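Two arms, one handover, receiving gripper keeps closing on nothing

Forums > Software > Manipulation and Control

torquewrench_tas
Posted Wednesday, 11:40 pm

Hi all, long-time reader, first proper post, sorry if it's a bit of a ramble.

I've got two small arms clamped to opposite sides of a bench and I'm trying to get one to pass a tube to the other in the air. Each arm works beautifully by itself. Pick and place on the left, fine. Pick and place on the right, fine. The minute I ask them to do something together it goes to custard! The giving arm lifts the tube and holds it out, the receiving arm comes in, and then the receiving fingers close a good centimetre short of the end of the tube and grab a handful of air. Sometimes it nudges the tube first, which makes it worse, because then the pose I had is stale as well.

Setup is Terkel for the planning (one planner instance per arm, I know, I know), Dimitrov for the camera drivers and recording, and a little state machine I wrote myself that says whose turn it is. One fixed camera looking down at the bench and one camera on each wrist. The tube pose comes from the fixed camera only. The wrist cameras are recorded but nothing reads them at the moment.

What I've tried so far:
Redid the hand-eye calibration on both wrists. No change.
Slowed both arms to a quarter speed. It gets better but still misses maybe one go in three.
Padded the target by 7 mm toward the giving arm. This fixed it for an afternoon and then it started missing on the other side, so I took it out again.

I went through the logs and the fixed camera messages look like they're 77 ms behind the joint states, but I'm not sure I'm reading that right or whether it's even enough to matter. Is this a calibration problem, a planning problem or a timing problem? I'd really like to know which colour to paint it before I spend another weekend on it.

gumnut_robotics
Posted Thursday-ish, whatever time it is

Calibration. It's always calibration. Print a bigger board and do more poses. I did 602 poses once and it was dead on after that.

Also check the clamps, mine wandered.

sparky_ned
Replying to gumnut_robotics

602 poses is dedication, mate, but if slowing the arms down makes it better then calibration can't be the whole story. A calibration error doesn't care how fast you're going. Agree on the clamps though.

Anyway, to the original poster – I reckon you've got a timing problem and you've half found it yourself. If the pose is 77 ms old and the tube is still moving when you use it, the error is just speed times delay. At 100 mm/s that's nearly 8 mm, which sounds a lot like your 7 mm pad that worked for an afternoon and then went wrong when the approach came from the other side. Padding a delay only works in one direction.

Easy check: have the giving arm stop and sit still for a full second before the receiver reads the pose. If the misses go away you've got your answer. If they don't, go back to the board. I haven't used Terkel so can't help with that bit.

lowgear_marnie
Posted the following evening

I've been down this exact hole, so settle in, I've got opinions!

The reply above is right that the delay is real, and the one-second pause is a good test, please do it first. But I wouldn't leave the pause in as the fix, and I'd check where the 77 ms comes from before you subtract it anywhere. Dimitrov will stamp a frame on arrival unless you tell it to use the capture time. That's a setting per camera, so it's quite possible to have the wrist cameras stamped one way and the fixed one stamped the other, and then comparing them in a log is meaningless. Set all three to capture time, record a minute of an arm tapping up and down, and line up the bottom of the tap in each stream against the joint states. Ten minutes' work and you'll know.

Second thing is the two planners. With one Terkel instance per arm, each arm has a picture of the other that's only as fresh as the last time you published it. For pick and place you get away with it. For a handover the other arm is the most important obstacle in the room. I put both arms in a single planning group for the last stretch only: separate plans up to the pre-grasp, then one combined plan for the closing bit. It's slower to solve (I cap it at 2,000 samples and take the best one) but it can't disagree with itself. Your state machine doesn't have to change much, you just add a state where they both belong to the same planner.

Third, and this is the one that fixed mine: stop getting the tube pose from the camera once it's in a gripper. When the giver has hold of it you know where it is from the joints, give or take how it sits in the fingers. Take one good look after the grasp, with the arm stationary, work out the tube's offset from the fingers, and attach it to the giving arm in the planning scene. From then on the joint states carry it, and those are far quicker than any camera. The fixed camera becomes a sanity check. If the check and the attached pose disagree by more than the width of a fingertip, back off and look again.

I keep a fixed view and a wrist view side by side when I go over a session, same tube, different moments: 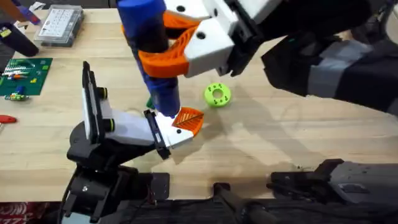
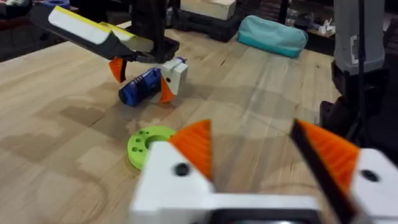
Getting the wrist cameras to do some work is where I'd go after that, and it's fiddlier than you'd hope. I started off masking fingertips by colour, which sounded terribly clever until both arms had orange fingers. From the wrist you get your own pair plus the other arm's pair in the same mask, and my blob picker would swap them halfway through an approach. What I do now is project my own gripper model into the image, mask that out first, and only then go looking for orange. I also let the green disc stay on the bench as something for the tracker to hold on to. It's a nice bright lime against the wood, it shows up in both views, and if its position jumps between two frames while the bench is meant to be still, I know my camera transform is off and the tube can't be blamed. Just don't let it into the same colour range as anything you grasp.

Watch out for the tube too if it's dark. Mine is blue and goes properly dark in shadow, so the fit came out short at one end, and a short fit gives you a grasp point in the wrong place. Fitting the axis first and then the ends helped a lot. If yours is missing by a centimetre at the end of the tube specifically, I'd have a look at that before you touch the calibration again.

I wrote the combined-group config up as a Sudov template if you want it, it's in the shared folder under Jetthorpe (ignore the older one, it has the arms mirrored). You'll need to change the base offsets and the joint limits to suit.

torquewrench_tas
Replying to lowgear_marnie

Oh you legend. Fixed camera was stamping on arrival and both wrists were on capture time, so my 77 ms was comparing apples with something that isn't even fruit. Re-recording tonight with the tapping trick. The one-second pause did cut the misses right down, but I still got a couple at the far end of the tube, so I'll try the axis-first fit too. Grabbing the template now – does the attach step need to happen before or after I switch to the combined group?

lowgear_marnie

Before. If you switch first the combined planner treats the tube as a loose object sitting inside the giver's fingers and refuses to plan at all.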